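Verkutden Season 4: weekly votes and exits

2019-09-28
by Malathi Acharya

The full season is in! This is the data card for the vote tables we kept while Verkutden was on air, one row per housemate per week, from launch night to the finale. If you spent the season yelling at the screen over who got sent home, you'll have a great time in here.

What you get

votes.csv has 1,590 rows and exits.csv has 14, one for every housemate who left before the final. Columns in votes.csv are week, housemate, pair, nominated, share and source. Shares are percentages as read out on the live show. When the host only gave the order (week 6, argh), share is blank and the order is in the notes column.

Pairs were split up in week 5, so the pair column stops there. Szymon Kubiak went back through the recaps and fixed the nickname mess — Montoya and "Monty" are now the same person all the way down.

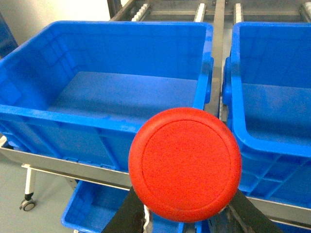
Red disc, blue crate behind.

Known gaps

The Jido twist night has no public vote, only the house vote, and it's marked source=house. Please don't average those with the rest! Two early weeks come from Hanna Pietrzak's handwritten notes and may be off by a decimal.

Loading it

Files are UTF-8 with commas. Any spreadsheet will open them, but read week as a number or 10 sorts before 2.

Fixes are very welcome — send the week, the housemate and where you heard the figure. Season 3 is next, hopefully by December.

Comments

Marianna Jasińska: Love this!! Row 347 has Nirkico nominated in week 4 but she had immunity that week, didn't she?

Malathi Acharya: She did, good catch. Fixed in the new upload.

Mieczysław Olszewski: Any chance of the finale split by phone and app votes?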